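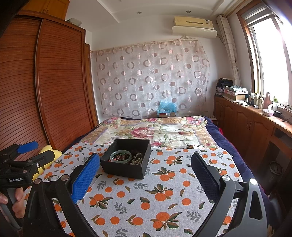
Keep it in a drawer and you will wear it twice a year, Karla Montes wrote to me after my last column, in which I had complained about my jewelry and the time I spend looking for it. She said the trouble was the case I owned, a tall one with doors and small hooks, and she told me to give it away and use an open box.

I gave it away in February. I think she was right, and I want to argue for the open box here, including the parts of it that don't work.

A jewelry case with compartments is built for someone who has one of everything and puts it back each night. It has a slot for rings, a row of hooks for chains and a padded roll for a watch. Most of what I own is bracelets, and bracelets don't fit any of that. A bangle is a rigid circle. It won't hang well from a small hook and it won't lie in a ring slot. Strings of beads go over a hook for a day or so and then slide off behind the others. I had a string of brown beads at the back of my case for most of a year and believed I had lost it.

A shallow bin or a box without a lid asks for very little. The bangle goes down flat. The beads go next to it. When I get dressed I look in, take what I want, and at night I drop it back. I don't open anything.

The case against this is a fair one, and Getachew Shiferaw, who edits this page and restrings beads in his spare time, made it to me at length. Beads left in a pile rub against each other. Soft stones get scratched by hard ones. Jade is tough, he said, but tough and unbreakable are different words, and a bangle that knocks against metal every day will show it sooner or later. He would put each piece in its own cloth pouch, and he does. He also admits that he wears the same one bracelet all year.

I accept the point about wear. My answer is that a box like mine should hold few things. The rule I settled on is 7 pieces. Anything past that goes into pouches on the closet shelf, and if I haven't asked for it by the end of the season I offer it to my sister. The good pieces from my grandmother, the ones she bought in Wemden, stay in pouches all the time, and I take them out for weddings. 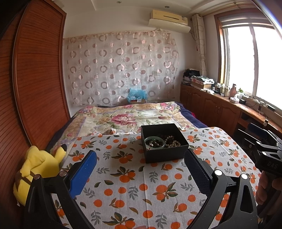
A pale green ring and strings of beads, kept in an open box.

Dust is the other complaint. An open box collects it, and beads hold on to it around the holes. I wipe mine with a dry cloth when I change the bed. It takes less time than untangling chains used to. If you live on a dirt road or with a shedding dog, get a lid, but get one that lifts straight off.

Color matters too, more than I expected. Pale stones are easy to find against a black bottom. Dark beads are harder, and I tend to keep mine to one side so my hand knows where to go. A friend who keeps mostly garnets and wood beads uses a white dish and is happy with it. Pick the opposite of what you own.

As for price, the store in Contreras where I bought my old case still sells it for $272. The box I use now came with a pair of gloves in it. I don't hold that against the case — it was well made, and the woman who took it from me has rings and chains and likes it very much.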